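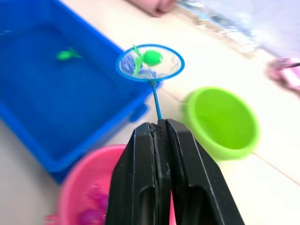 # Fish sorting demos: working meeting

2018-01-16, Cavden workshop, back bench

Present: Kedir Tesfamariam (chair), Reijo Koivisto (notes), two operators from Hellness, one person from Edgate by phone

Apologies: none received

## 1. Notes from last meeting

Accepted with one fix. The line on storage should say that Edgate pays for the disks and Hellness pays for shipping them. Reijo has changed the file.

## 2. Where we are with the demos

Kedir gave the numbers. We have 3,726 demos saved for the Nutsugah set, and the agreement with Edgate is for 4,000. Of those saved, 915 are net tasks. The rest are the older pick-and-place and folding tasks and are finished.

The net task stays as written: take the net by the handle, scoop a fish out of the blue container, and put it in the bucket of the same color. Green goes to green, pink goes to pink. The operator may use either arm. If a fish drops on the way, the operator picks it up with the net if it can be reached, and otherwise ends the demo and marks it as a drop.

Edgate asked if drops should be thrown out. Kedir said no, keep them under their own label. Edgate will decide later what to train on. Agreed.

## 3. Grip on the net handle

The handle is thin and it can turn in the fingers when the net is carrying a fish. The operators said the best grip is square on, with the finger faces flat together and the hoop well above the tips. Taking the handle at a slant works for an empty net but the hoop tips over on the way to the bucket.

One operator wanted tape on the handle. Reijo was against it, as the demos already saved were made with a bare handle and the two would not match. Left as it is for this set. Tape may be tried in the next one.

Scuffing on the finger edges was brought up. It is only on the surface so far and does not affect the grip. Reijo will check the fingers again before the set is closed.

## 4. Table setup

The main discussion was about where things go at the start of a demo. Some operators set the tray square between the two arms and some push it toward the wall, and the second way makes the far corners hard to get to. It was agreed that the tray goes in the middle, between the arms, with the buckets to its right. Small changes in bucket position from one demo to the next are wanted and should not be corrected. 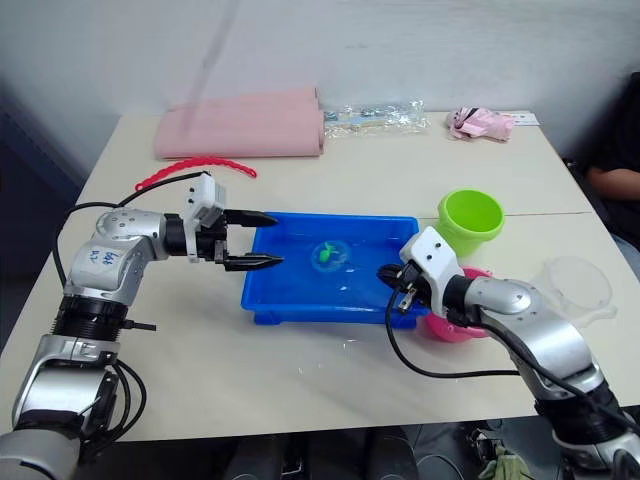 Other props can stay on the table along the wall side as long as they do not get in the way of the arms. Edgate prefers some clutter in the background and asked that it be moved now and then.

Cables: slack that hangs onto the near part of the table must be kept off the tray before the operator starts. One demo last week was lost when a cable was dragged over the rim. Operators are to look at both sides before they press record.

Water: keep it shallow on the table. Wipe up spills between demos, and stop if any gets near the arm bases.

## 5. Operator hours and pace

Hellness reported that operators slow down a good deal in the second hour of remote work. They asked for a change of operator every 40 minutes in place of every hour. Kedir agreed to try it until the set is done. The person coming off the controls will sit beside the table and reset the props.

New operators will move the arms by hand for their first session before they go on the remote controls. Those hand-guided runs are practice and are not saved to the set.

## 6. Labels

Nearly 700 of the net demos still have no color label. Reijo will write a short list of allowed labels and send it out. The two Hellness operators will split the backlog between them.

## 7. Actions

- Reijo: label list, finger check, printed sheet with the table layout
- Kedir: tell Edgate in writing that drops are kept
- Hellness: new operator schedule, label backlog
- Edgate: confirm whether the August set will use the same net

Next meeting when the label backlog is done. Kedir will send the time.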